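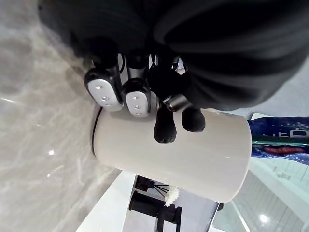

Fingers on the white cylinder at the vanity.

Drumar hand kept squeezing after a stop — looking for advice
Lorside Builders Board > Hands and Grippers

adoracion_t
Posted November 5, 2022
Hello all, and I'm sorry in advance for the length of this, but I'd sooner give you too much than have you guess. We run a two-armed humanoid on household tasks, mostly bathroom things (picking up the cup, putting the cup down, moving whatever else lives by the sink), and it has Drumar hands on a Zidell controller. It had been behaving beautifully, and I was getting a bit proud of it.

Then yesterday, in the middle of a grasp, the controller threw fault 402 and the arm froze, which is what I want it to do. The hand did not freeze. It went on closing for what felt like a very long time, until the plastic cup it was holding cracked down one side. I had my thumb on the stop button by then and it made no difference. I finally pulled the hand supply at the connector and the fingers let go.

It was only a cup. But I wipe down that counter with my own hands between runs, and I have been thinking about it ever since. The hand log says 2,276 closes since the last service, if that means anything to anyone.

— Adoración Toledo

pegleg_servo
Oh, that's a nasty feeling, glad it was a cup. 402 on a Zidell is lost heartbeat from the hand, so the arm did its job. Which firmware are the hands on? Ours did something similar in March, and what we found was that the hand held its last current command when the bus dropped. If the last command was "close until contact," well, there you go.

adoracion_t
Firmware 3 on both, and I've never touched it. So the arm thinks the hand is gone, and the hand thinks it is still being told to close? That is horrible, but it does fit.

I should add something I left out last night. We have the padded black covers on, and they do bunch up. When the wrist bends a long way the folds slide down toward the knuckles, and I have had to tug them back more than once. I wondered whether a fold could be pulling on the hand cable, and I spent most of this morning bending the arm through every pose I could think of with the power off, pushing the fabric around and feeling for the connector underneath.
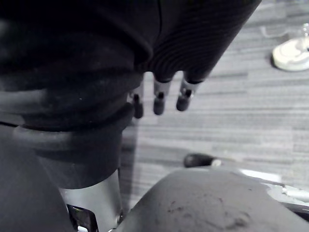
After a good hour of that I could get the connector to wiggle in one pose only, with the wrist rolled all the way in and the cover shoved down hard. I powered up, disconnected the finger motors, held it in that pose, and got my 402 back six times. So I think I have the trigger, at least. My plan is to strap the cable down, shorten the cover and carry on.

tin_and_tallow
I'd gently ask you not to carry on yet. The cable is why you saw it this time. The hand closing with no one in charge of it is a separate problem and it'll still be there with a lovely strapped cable. Next time it'll be a crimp or a dead port.

Also, your stop button doesn't cut the hand supply. That worries me more than anything else in your post.

pegleg_servo
I don't think anyone said otherwise, but I'd push back a little on cutting hand power at the stop. You lose grip. If it's holding a glass over a tile floor, or something heavy over somebody's foot, the stop button just became the drop button. We hold position on stop and limit the current hard. No more squeezing, no dropping either.

tin_and_tallow
Holding with a current limit is fine if the thing doing the limiting is still alive and sane. In her case it was a hand board that had lost its controller. I would take a smashed glass every day of the week over a finger I can't get back.

pegleg_servo
For a bathroom counter, sure, I can live with that. For our kitchen rig I can't. It depends on the task and I don't think there's one right answer.

ainhoa_c
Ainhoa Carretero here, I looked after a pair of these hands for a good while at Gallardo. There is a timeout setting in the hand itself, separate from anything on the Zidell side, and on older firmware it ships turned off. It's under the bus page, way down at the bottom where you'd never scroll. Turn it on, set the action to "relax," and test it by pulling the data plug with a foam block in the fingers. Please use foam! I used a carrot once and was picking bits out of the joints all afternoon.

I'm with tin_and_tallow on the supply, though. Put it through the stop relay as well. The timeout is software and I've seen it forget its setting after an update.

adoracion_t
Ainhoa, thank you, thank you. It was off. I would never have found it down there. I've turned it on for both hands and pulled the plug on each with foam in the grip, and both went slack right away.

The relay is on order. Until it's wired in I'm doing slow approaches to the toothbrush cup only, closing force turned right down, and nobody reaches over the counter while the hands have power. I've also moved the stop button nearer to where I stand.

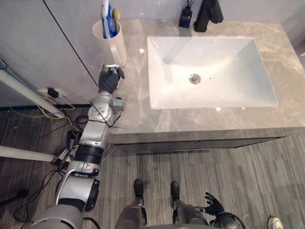
Left hand going in toward the toothbrush cup.

pegleg_servo
Sounds sensible. Did you shorten the cover in the end?

adoracion_t
Pinned it back for now — my sewing is not what it was. The cable has two straps on it and I can't get a 402 in the bad pose anymore, but I've only tried it for one afternoon, so I'm not calling it fixed.

tin_and_tallow
Good. When the relay is in, test it with the timeout switched off, so you know which of the two is letting go. And then switch the timeout back on, he says, having forgotten to do that himself.

ainhoa_c
Write the setting on a bit of tape on the hand supply, too. Check it after every update.

adoracion_t
Tape is on. I'll come back when the relay has arrived and I've tried it both ways.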